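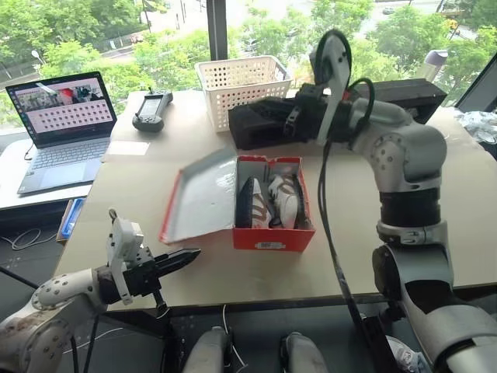
April 15, 2026. Front table, window side. Shoeboxes.

Worked on the red box with the white sneakers. Toon and I still don't agree on how a pair should sit before the lid goes down, so I'm writing out what I've been doing and he can add his part underneath.

The pair goes in side by side. The Wivthorpe sheet has them heel to toe, one turned round, and that does save a little width, but the box is wide enough for these without it. Side by side is also easier to check against the label. Dark sole edge on the left, the one with the brown accents on the right. Keep to that, or we end up arguing over whether the box was repacked.

Lid stays attached and opens to the left, leaning on the side of the box. Please don't press it flat to the table. Simard sent us 128 of these boxes in January and the fold goes white and soft if it gets bent all the way back. Four have gone that way already. I put those on the bottom shelf with a pencil cross inside the lid. Fine for practice, not for sending back.

Barcode faces the room, not the window. Ineke reads them from the front and doesn't want to turn boxes around.

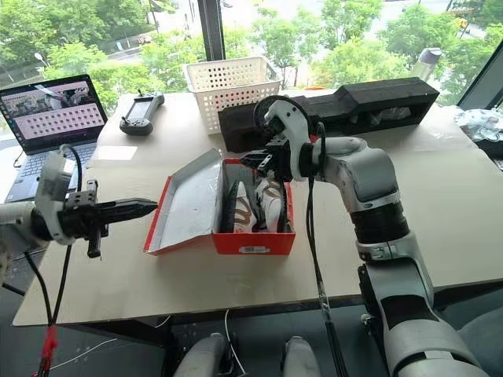 Tissue: white, one sheet per box, folded once. It should come up around the shoes on both sides and stay below the rim. When it stands higher than the rim the lid catches it, and then there's a strip of paper poking out of the closed box - Ineke sent two back for this. Push it down at the toe end first. Toon wants to crumple a second piece between the shoes. I tried it and the right shoe rode up, so I'm against, but he should try it with the larger size from Stulum before we settle it.

The basket lives at the back of the table against the glass. It's for loose tissue and silica packets only. Last week it had tape, a stapler and half a sandwich wrapper in it. Tape goes in the drawer.

Clear plastic: we're keeping the clean bags for now. Astuvden takes them back if they're flat and have no tape on them. Crumpled ones don't count, so either smooth them out when you take them off or put them in the recycling. The right-hand end of the table is where they pile up, and I'd like that end clear by the time we start the tall boxes, which need the length.

Light is good at that table until after lunch. Later on there's glare off the inside of the lid and the print on the label gets hard to read. Could move the table back a bit, or just do the label checks in the morning. I'd go for the morning.

To do:
- order tissue, 2000 sheets, same weight as before
- ask Simard for a few spare lids
- 70 boxes from the second delivery still unlabeled - Ineke has the roll
- Toon to try the second piece of tissue in the larger size and write down how the lid closes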